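Spacing between a belt conveyor and the receiving bins

Posted by Karthikeyan Kotian
Category: Packing and Sorting

Our department is preparing a small sorting station in a room at the Ninh building. The station consists of one flat belt conveyor with aluminum side rails and a row of plastic bins on the near side, into which staff place finished parts by hand. The belt is 1000 mm long between the end caps. I would be grateful for guidance on two matters. First, should the bins stand directly against the conveyor, or should a gap be left? Second, is it acceptable to place the conveyor close to a wall? Staff will work from one side only. The parts are light and none is taller than 40 mm.

Faustine Charpentier

With regard to the first matter, a gap of 100 mm between the near rail and the rim of the bins is adequate for most hand sorting. Please ensure that the bins do not press against the support legs, as a full bin that is pushed into a leg may shift the conveyor out of line.

With regard to the second matter, placement near a wall is acceptable provided that the belt adjustment screws remain within reach. Kindly consult the manual for your model before the conveyor is fixed in position. Some manufacturers require clear access on both sides for belt changes.

Killian Gaillard

Wall is fine. We have had ours that way since January.

Inès Vidal

I concur with the reply from Faustine Charpentier and wish to add the following. At Flunon the bins are kept lower than the belt, so that parts are not lifted over a rim. Bins of a single color are sufficient where the parts differ clearly in shape. Where they do not, a printed label should be attached to the outer face of each bin, on the side nearest the operator.

Parts should be set down well inside the rails. The arrangement is as follows. 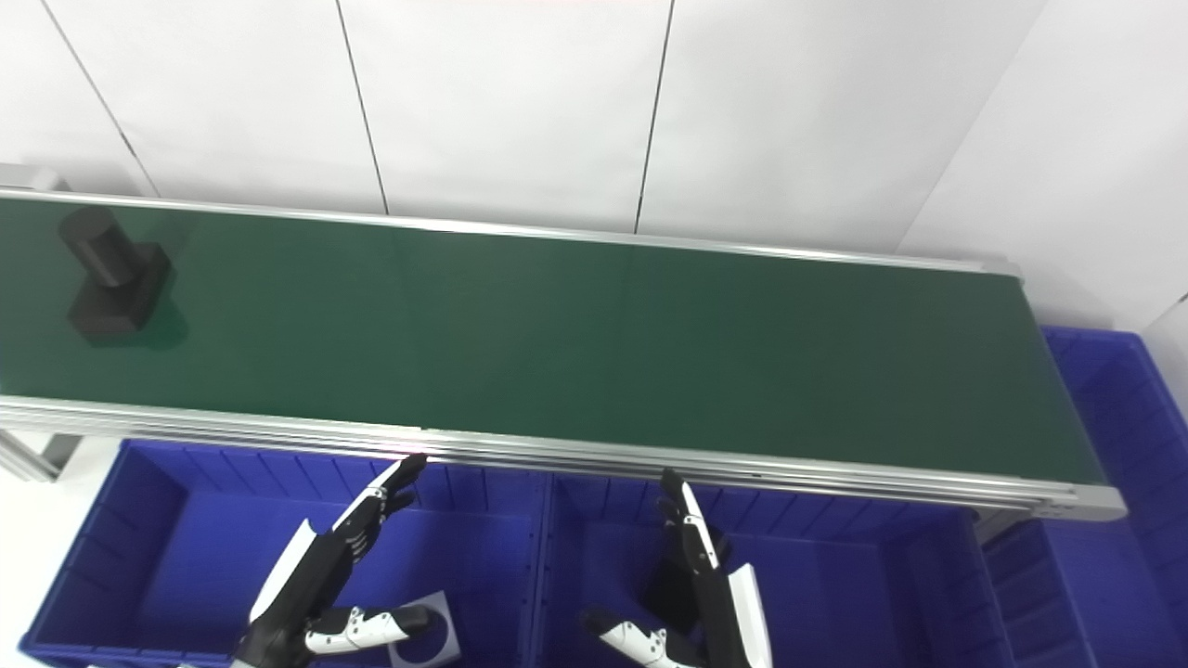
Conveyor with a part on the belt and blue bins on the near side.

Users who intend to run the belt continuously should also agree on who is permitted to stop it. In our department this duty rests with the person nearest the switch, and the name is entered on the shift sheet at 8 a.m.

3 people found this reply helpful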